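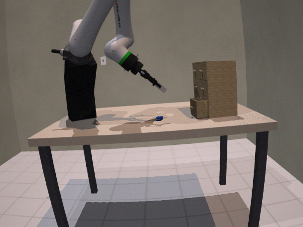
Keeping a Late Night Music Show Alive Between Seasons
Final project report, Broadcast and Digital Media, second year
24 July 2019

When I started this project in October I thought I was going to write about ratings. I had a nice plan drawn up, with a chapter on each season of Anport After Dark, the live music hour that our regional station puts out at the end of the evening, and I was going to chart who watched and when they switched off. Then I sat down with the first few episodes and a pot of coffee and found that what interested me was the long gap in the middle of the year, when the show is off the air and its fans have nothing to do but wait (or wander off, which plenty of them do).

So the question became a simple one. What can a small music show put online during its break that people will want to watch, and does any of it bring them back when the new season starts?

The show has had three seasons so far. Each episode has two bands, a short interview on the studio stairs, and a closing number that is nearly always a cover. I love the closing numbers, and I should admit that up front, as I'm sure it colored what I picked out to study.

What I did

I went through everything the show posted during its last break, 67 clips in all, and sorted them by type: full songs, interview pieces, rehearsal footage, and what I ended up calling "odds and ends," meaning trailers, birthday messages and so on. I noted the length of each clip, the views after one month, and whether the comments were about the music or about something else. This took much longer than I had planned! Comments wander terribly, and I changed my sorting rules twice before I was happy with them.

I also put a short survey online through the show's fan page and got 367 usable answers. There were more to begin with, but I left out the ones that stopped after the first page.

What I found

Rehearsal footage did far better than I expected. The clip of the band Plurkier working out the ending of a song, stopping and starting and laughing at each other, had 900 comments, more than any finished performance. The full song from the same night had 638. People in the survey said they liked hearing how a song gets put together, and several wrote that they had gone back to the full episode afterward.

The interview pieces were a mixed bag. The one with Liren was well liked, I think mostly for the story about the lost drum kit, but the longer interviews lost people early. Trailers did poorly all around.

Problems and things I would change

My survey went only to people who already follow the fan page, so it says very little about viewers who drifted away, and those are the ones the station would most like to hear from. If I did it over I would ask at the live tapings too, and at the Szénási record store, where a lot of the older audience still shops. I would also start the comment sorting a good month earlier and keep the same rules all the way through.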